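Unit 6: Handle Grasping in Simulation
Course handout, Introduction to Robot Manipulation
Goicoechea Technical Institute
Issued 2024-10-31

Purpose of the unit

Students will program a simulated arm to approach a fixed handle, close the gripper on it, and hold the grasp. The unit builds on the joint-motion exercises completed in September and prepares students for the final project.

Software and files

All work is done in the Lirnico simulator, which is installed on the machines in the teaching lab. Open the scene called Bruditz from the course folder and save a copy under your team name before making any changes. Edits to the shared copy will be discarded.

Procedure

Teams of 2 share one controller script. Begin each trial from the home pose supplied with the scene. Bring the gripper over the handle first, then lower it with the wrist vertical. A trial may run for no more than 3,000 simulation steps. Contact between the arm and the box ends the trial.

Most lost trials in this unit come from the last part of the descent. The red handle is a narrow target, and one finger has to enter its opening while the other stays outside.

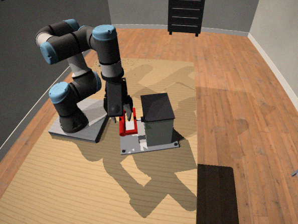
Reduce the approach speed before the fingertips reach the level of the handle, and check the position again before closing. Teams that change the speed limit must record the new value in their log.

Submission

Upload the script, the log, and a one-page report to the Brudico course site. Reports should state which trials failed and at what step. Late work is accepted only with the written approval of the instructor.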